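My mother kept the break room kitchen at Paulauskas for most of my childhood, and I suppose that is why I can't read anything about automation without wondering who does the dishes. Paulauskas was a packing house in Stenddale. It put other people's goods into boxes, and at its busiest it had 391 people on the books, and a fair number of them passed through my mother's kitchen every day wanting coffee and somewhere to complain. She heard every rumor about every new machine years before it came, and quite a few about machines that never did.

I work at Clukitz now, two streets over from where Paulauskas used to be, and we have had our own machine since May. It came from a company called Standeo, and its job is to pick up bottles, cups and jars from a tray and set them in the right slots of a carton. That was my job for 11 years, more or less, so you can imagine I had opinions before it was even unpacked. I've been asked by several people (my sister chief among them) whether I hate it. I don't hate it. Some mornings I'm even a little fond of it, the way you get fond of a slow driver you end up behind every day. But I do think the talk we were given before it arrived left out most of what has mattered since, and I would like to set some of that down while I still remember how things were before.

The talk was mostly about numbers. The line would be able to fill 2,000 cartons in a shift, and we would be "freed up" for other work. I had no quarrel with the numbers. What I wanted to know was what the other work would be, and whether it would be done sitting or standing, and whether I would still be next to Vaida Vanags, who had been at my left elbow so long that we could hold a whole conversation without either of us looking up from the tray. Those sound like small questions when you write them out. I can promise you they didn't feel small in the room, and I noticed that once one person had asked about the chairs, six more hands went up.

Well, the other work is teaching. A good part of my week now goes to showing a machine how a person picks things up. You hold a gripper in your hand, with two soft-padded fingers on the end and a camera looking along them, and you go through the sort of handling you would do anyway, over and over, with the objects standing, lying down, facing you, turned away. Some of it happens in ordinary kitchens, with an ordinary tablecloth underneath, so that the machine doesn't come to believe that the whole world is a gray tray under a bright lamp. The first week my wrist ached in a place it had never ached before, and I felt silly. By the third week I had started to notice things about my own hands that I hadn't thought of in years.

You come at a cup differently once it has tipped over, for instance. You go a bit slower, and you think about the rim. A clear bottle takes more care than a painted one, and you grip a thing that might be glass in a way you'd never bother with for plastic. Vaida put it better than I can. She said she had been paid all that time for lifting, and had been doing the deciding for free.
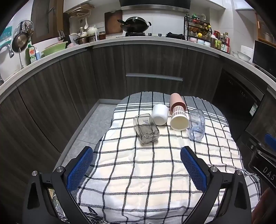
I have turned that remark over a good many times since. If the deciding is what the company needs from us now, then it seems fair to me that the deciding should be what they pay for, and so far the pay slip still says "packer, grade 2." I raised this with our supervisor, who is a decent man and looked properly uncomfortable, and he told me the grades are set upstairs. I'm sure they are. Somebody upstairs could come down for a morning and try picking up a cup that's lying on its side, forty times, with a tool strapped to the thinking part of their hand, and then go back up and set them again.

I don't want to make out that it is all grievance. The lifting was hard on people. Vaida's shoulder is better than it has been in years, and she is back in her garden on weekends, which makes her a good deal easier to have lunch with! I like going home without my feet throbbing. And there is a real pleasure in being asked how you do a thing, when for so long the only question was how fast.

What I miss is the elbow next to mine. Teaching is mostly done alone, one person to a table, and the line itself is too quiet for gossip. My mother's kitchen worked because everybody got tired at the same hour and came in together, and our breaks are staggered now to suit the schedule. I have asked for one shared break a day, twenty minutes, with the whole crew in it and the machine left to get on by itself. The request is still sitting with the people who set the grades, and I plan to go on asking.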